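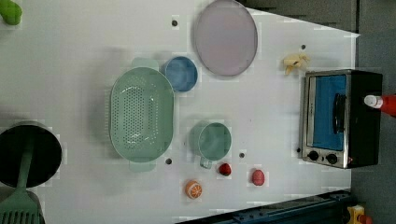 We changed how our planner handles tabletop rearrangement this month and I want to write down what we did while I still remember it. Short thread on software only.

The old setup was one planner doing everything. It took a goal like "strawberry in the bowl" and searched grasps, placements and arm paths in a single pass. Fine with three objects. With a full table of kitchen items it spent most of its time on arm paths for grasps it was never going to use.

The new one is split in 2. Studwood picks the order of moves and the grasp candidates. Skirden takes one move at a time and finds the arm path. If Skirden fails, it sends back which object was in the way, and Studwood reorders.

That last part is where most of the gain came from. Before, a failure was just a failure code. Now it reads "blocked by mug" and the task layer can move the mug first.

Planning budget per move is 840 ms. We tried a longer one and the success rate barely changed. If a path isn't found by then, a different grasp is usually the better bet.

Perception: everything comes from an overhead view. Segmentation does well on the big flat shapes. The mug handle matters a lot because it decides which side the gripper can come in from, so we estimate the handle direction separately from the mug pose.

Colander and mug are both mint green, which is a useful test. Our first segmenter liked to merge same-color neighbors when they got close. We retrained with more color-matched pairs and lowered the weight on color. Much better, not perfect.

Objects at the edge of the view are still a problem. A pot that's only half visible gets a bad center, and the grasp goes off with it. For now anything touching the image border is marked as an obstacle and can't be picked. Crude, but the arm stopped reaching for centers that don't exist.

The toaster oven is a fixed body with a hinge. The planner knows the door axis and the volume the door sweeps when it opens. That volume has to be clear before any door move gets scheduled – easy rule to write, and we went without it until September.

Test numbers: 251 planning problems, all replayed from logged scenes, same random seeds for old and new. The old planner timed out on a lot of the crowded ones. The new one left 11 unsolved.

Most of those 11 are two objects that each need the other's spot, with no free space the planner is willing to use. Studwood only considers buffer spots from a coarse grid. A finer grid fixes some and slows down everything else.

Replay tooling is called Rarstead. It stores the segmentation, the object poses, the plan and every rejected plan with the reason. The rejected plans take up most of the disk and I'd still keep them over anything else in there.

Next up is sampling buffer spots from the free space itself and dropping the grid. After that, partial poses for objects at the border. Will post the timing plots when the first one is merged.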